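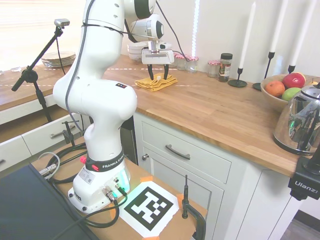 Dudance Opens Equipment Planning Service for Buyers of Kitchen and Household Robot Arms

Jul 5, 2024

Dudance, which advises small companies and college labs on automation purchases, today opened a planning service for buyers setting up robot arms in kitchens and other household-style workspaces. The service is called Cleltisik and is available now.

Cleltisik customers get a written equipment plan before they ask for quotes. The plan lists the arm, gripper, mounting, clamps, cabling, cameras and stands as separate budget lines, along with furniture and everyday goods such as cloths, plates and bowls. It also covers spare parts and staff training over 5 years.

Dudance tested the format in June with Catacutan, a firm that develops handling routines for folded cloth and tableware. Catacutan had budgeted for its arm and gripper but had no line for camera mounts or replacement fingers. Both were added before the order went out, and the purchase was split across 2 budget years.

A standard plan costs $2,945 and covers one workspace. Each added workspace at the same address is $500. The fee includes a site visit, a floor and bench layout, and a review of supplier quotes. Dudance does not sell hardware and takes no commission from suppliers.

Site visits are carried out by Kamach, an installation contractor that checks power outlets, tabletop strength, reach over counters and window light that may affect cameras. Kamach can also be hired for the installation under a separate contract.

Orders for plans are open to buyers in the United States and Canada. Customers who already own an arm can order a plan for the remaining equipment at the same price.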